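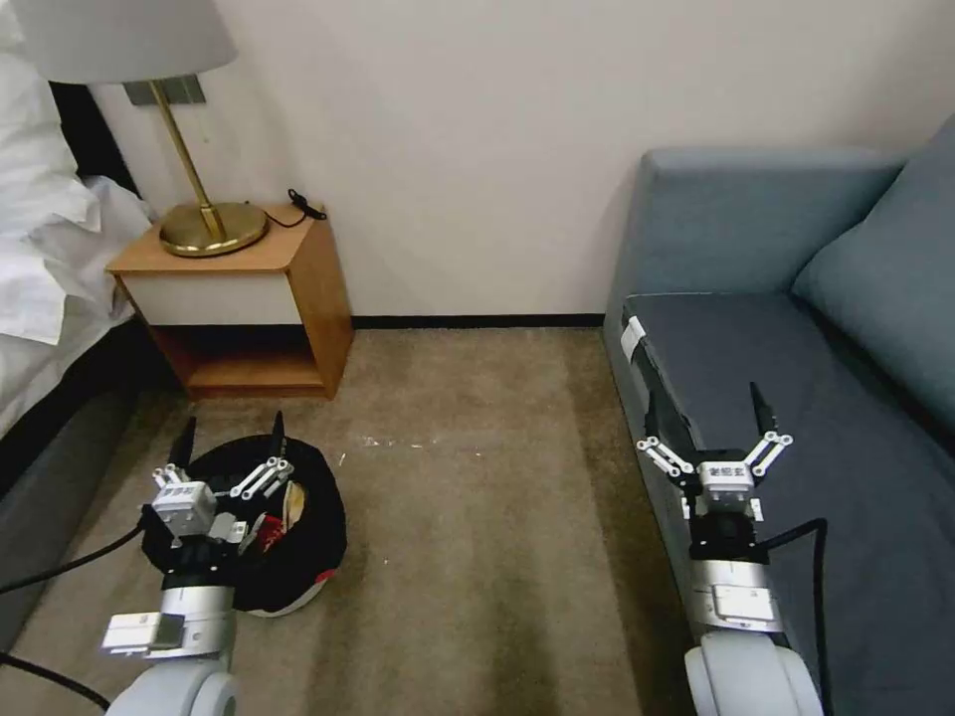 About Jostlow

Hello! I'm the person behind Jostlow, which is a very small company with one workshop bench (shared, on the Gretport estate, seven of us in the unit) and one two-armed robot called Cirus. I started building it at home in January and moved it to the workshop once the spare bedroom filled up with cable reels.

Cirus is meant for tidying ordinary rooms, the sort with a bed, a sofa, carpet and a bag left on the floor. Each arm ends in a two-fingered gripper with black fingertips. I'm on version 4 of the wrist and I'm still fiddling with it! The arm software is called Bratu, I wrote it myself, and it has its moods.

So far I've spent £3000, plus another £729 on motors I then had to replace (don't ask, I bought the wrong ones twice). Soft things are what I'm working on now – cushions, pillows, open bags – and I could happily talk about them all day.

If you'd like a nosy round, the workshop is open on Friday evenings from 7. Bring a mug, we never have enough, and ring the side bell, the front one's been dead for ages.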